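Joletti Adds Two-Tier Counter Shelf to Its Kitchen Range

GUNERTON – Joletti, the maker of small storage pieces for kitchens and utility rooms, has added a two-tier counter shelf to its Etton range. The shelf goes on sale to the trade in January and reaches stores later in the winter.

The Etton shelf is a low white unit with a top board, a lower board near the counter surface and four metal legs. It is meant for the small things that collect beside a sink: sponges, scrub pads, brushes and soap. The shelf is 19 inches wide and fits against a wall or in the back corner of a counter. It can also be used on the floor of a pantry or closet.

Joletti began work on the shelf after a survey of 300 customers who had bought other pieces from the Etton range. Most of them said they bought sponges in multipacks and had no set place to keep them once the pack was open. Several kept them in a mixing bowl. Others left them in the bag under the sink and forgot how many they had.

"People wrote to us about sponges more than we expected," said Ximena Mansilla, product manager at Joletti. "They wanted to see the colors, so they could keep the green one for pans and the blue one for the bathroom. A drawer doesn't do that. A shelf does, and it doesn't need a lid or a label."

The lower board sits just above the counter and has room for a row of sponges standing on their edges. The top board takes a second row, or larger items such as a bottle of dish soap. Both boards can be wiped down with a damp cloth. The legs screw in by hand and the shelf ships flat with a short instruction sheet.

The pictures with this release show sponges being put away on a white two-tier shelf, against a floral wallpaper with blue bows and pink roses. 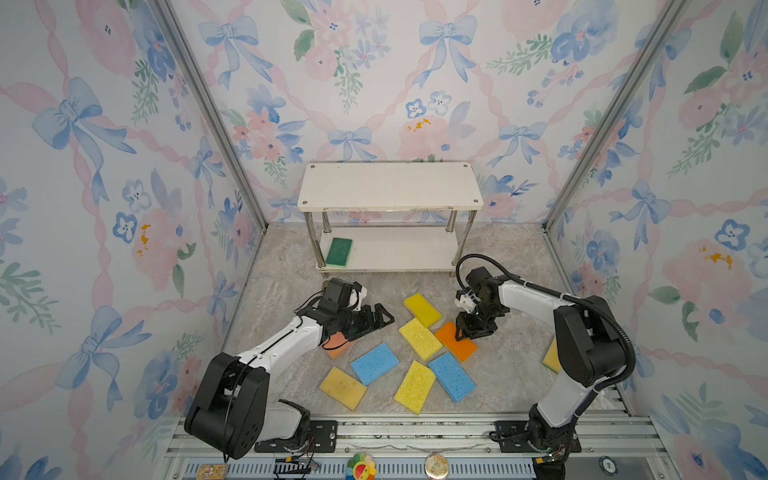
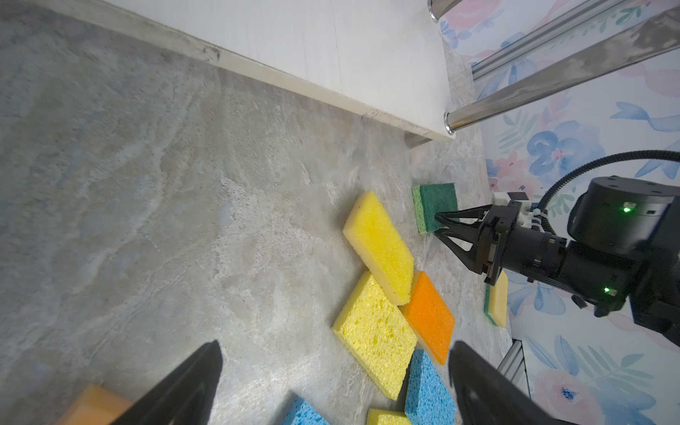
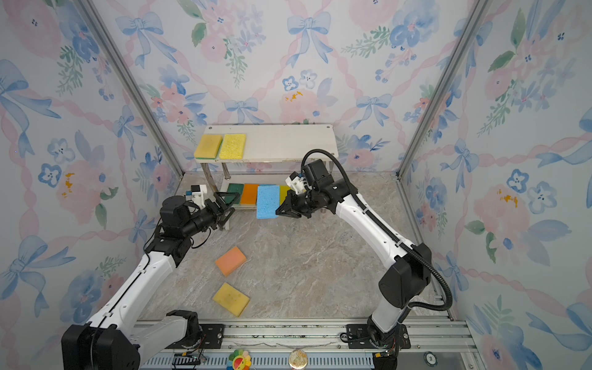
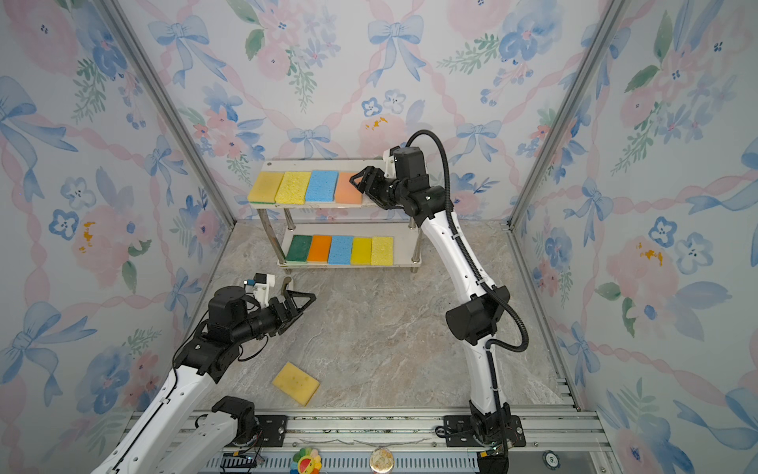 The first production run is 2000 units, of which 1000 are set aside for Kobori, the housewares chain that has carried the Etton range from the start. Kobori will stock the shelf in its kitchen department, next to dish racks and cleaning supplies. The rest will go to independent stores and to Joletti's own online shop.

"Our customers like the Etton pieces because they are plain and go with whatever is already in the room," said Nermina Vlachou, housewares buyer at Kobori. "We had a sample in the office kitchen for a month – it filled up on the first morning. I would put the colors you use every day on top and the spares underneath, but everyone seems to have their own system."

The shelf is sold in white only. Joletti plans to offer spare legs and replacement boards through its parts desk, as it does for the rest of the range. Two shelves can be placed end to end on a longer counter, but they should not be stacked.

Stores that wish to order the Etton shelf should contact the Joletti trade office in Gunerton. Orders received before noon are confirmed the same working day. Samples are available to store buyers on request, and display cards for the shelf can be added to any opening order at no charge.

About Joletti

Joletti designs and sells racks, shelves and trays for kitchens, bathrooms and utility rooms. The company is based in Gunerton. The Etton range also includes a plate rack, a narrow spice shelf and a stand for cutting boards.

Press contact: Ximena Mansilla, Joletti, Gunerton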